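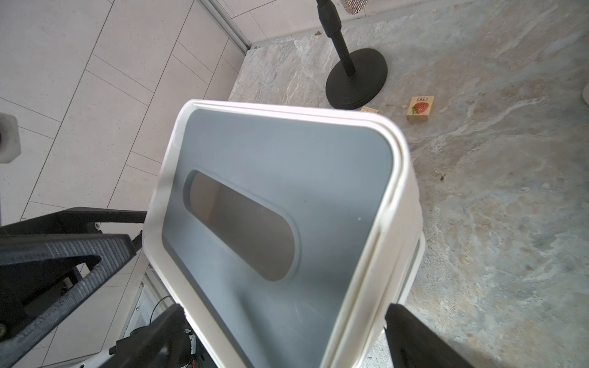 Walking to Hernover with the parish

02/04/2019

I came back from the Hernover walk with one blister and a cold. It's a short pilgrimage as these things go, 28 miles over two days, from the church in Bostport to the chapel on the hill. The parish has done it every winter since before I moved here. This was my first time.

We left after early Mass. Father Man-sik Cheon blessed the boots, which I hadn't expected, and then we walked out past the harbor behind a plain wooden cross. People took turns carrying it. Mine came on the long stretch before Brenau, and my shoulder still knows it.

Most of the first day was quiet. We said the rosary in English, Korean and Tigrinya, a decade at a time. Eldana Habte led the Tigrinya part and taught the rest of us the responses. I got maybe half of them right.

We slept on the floor of the parish hall in Brenau. Supper was bean soup and a lot of bread.

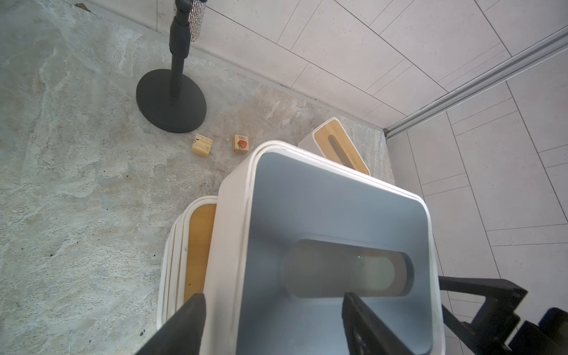 The second day

It rained until noon. The path goes up steeply after the mill, and 10 of the older walkers took the van for the last 4 miles. Bernadette Keane was offered a seat and turned it down.

The chapel is smaller than I had pictured. There's a painted St. Joseph on the left wall and a rack for candles, and we couldn't all fit, so some of us heard Mass from the porch with the door propped open. The collection for the roof came to $2,107, and Young-sook Kwak read the amount out before the final hymn.

I had been carrying an intention for my brother the whole way. I left it there on a folded paper with the others.

There is a shorter walk in August for families. I've put my name down to help with the water stops.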